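## Section 2: Setting Up the Calloway Hemp Seed Press

The press is for whole, dry hemp seed only. Read this section in full before connecting the unit to power.

1. Place the press on a level bench and lock both rear feet.
2. Fit the hopper and turn it clockwise until it clicks.
3. Slide the oil tray under the outlet. The cake drawer goes in last.
4. Set the heater to 310 and wait for the green lamp.
5. Add 232 g of seed and run at low speed. Discard the first oil.

**Note:** Hulled seed will clog the screw. Seed supplied by Vurnudholm is already screened and may be used as delivered.

**Caution:** The outlet stays hot after use. Switch off the press, unplug it, and let it cool completely before opening the housing.

Service the press after every 1000 operating hours. Parts should be ordered from Trurner under the Turcombe account, and requests go to Zineb Shehata by noon on Wednesday. Clear a table before any parts are laid out - a plain paper cover is enough. Black knit gloves, as worn here, may be used for handling metal parts once they are cool.
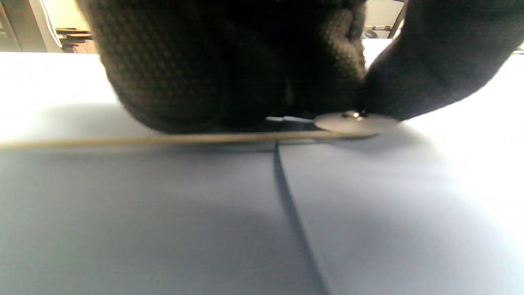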